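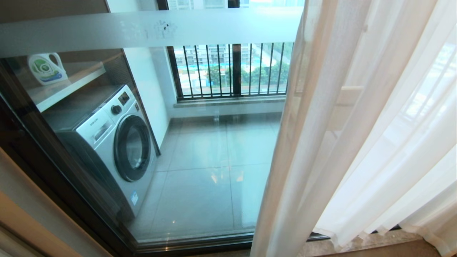 Can you really run a household's washing from a balcony?
Plenty of people do, and it works well as long as the machine is out of the rain and you can shut a door on the noise.

I put that question to the owner of a fourth-floor flat in Jandville, who has been doing her family's laundry on the balcony for nine years and talks about it the way other people talk about their gardens. I'd gone round to ask about small flats in general. We got as far as the washing machine and stayed there all morning, and I loved every minute of it.

"Before this we were in Donnelly, and the machine was in the kitchen," she told me. "You'd be frying onions and it would start its spin right by your knees. I couldn't hear the radio. I couldn't hear the children, although that had its good side."

Now there's a sliding glass door between her and the noise. It has a brown metal frame and a wide frosted band across the upper part of the glass, and she is very fond of that band. "It softens everything. You still get the light coming in low down, and you can see whether you've left a sock on the floor."

The washer is a front-loading Samsung, tucked into an alcove with a white shelf over it. She considered a stacked washer and dryer and went off the idea. "I'd have lost my shelf, and I use that shelf every single day. The detergent lives up there. I don't bend down for it, I don't go hunting in a cupboard, I just reach."

Does she keep anything else up there? "Pegs, sometimes. Then I tell myself off and move them." She has a rule that if something isn't used for washing it doesn't go out on the balcony at all – no tools, no suitcases, no broken chairs waiting to be mended. I've got a balcony full of exactly those things at home, so I wrote that down and underlined it.

The floor is big grey tiles, glossy enough to catch the light, and she does them with a flat mop on wash days. "It takes me 15 minutes if I do the ledge and the bars too. The bars get dusty, they're black, so it shows." She uses a plain cloth and warm water, and leaves the machine's door ajar afterwards so the seal can air.

Her routine is darks in the morning, towels after lunch, and bedding whenever there's a decent breeze. In July she can get through up to 27 shirts in a weekend, most of them school ones, and she likes to have them put away before the holidays start.

And then there's the view! Through the bars you look down on a blue swimming pool with green trees round it, and pale blocks of flats further off. "I'm meant to be sorting socks," she said, "and I stand there like I'm on holiday."

I asked what she would change if she could. She thought about it for quite a while. "A second shelf," she said. "A narrow one, for the pegs."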